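Play food

By Eshun Reference Desk
Last updated: February
6 comments | 2,135 shares

Play food is the general name for toy versions of fruit, vegetables, bread and other groceries, made for children's pretend cooking, shopping and table setting. It is sold by the piece, in mixed baskets, or as part of a play kitchen. Common materials are molded plastic, wood and felt.

Fruit makes up a large share of most sets. The banana is among the easiest pieces to recognize, as its curve and yellow color identify it even when the details are simple. Makers usually leave out brown spots and give the peel one even color. Plastic bananas tend to be glossy, while felt ones are matte and slightly soft. Two of the same shape can be laid side by side on a toy or household plate, with their curves running the same way.
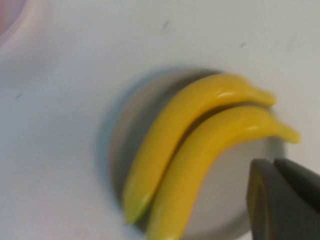

Some pieces are solid-looking and closed, and others come apart. The Haretti line introduced a peelable banana with a fabric skin, and Driva sells fruit in halves joined by hook-and-loop dots, for use with a blunt toy knife. The Furnar catalog lists 3,709 play food items, fruit being the largest group.

Plastic pieces are cleaned with warm water and mild soap and dried before storage. Wooden pieces are wiped with a damp cloth and should not be soaked. Small parts, such as detachable stems, are unsuitable for children under three.

See also: play kitchen, toy tea set, wax fruit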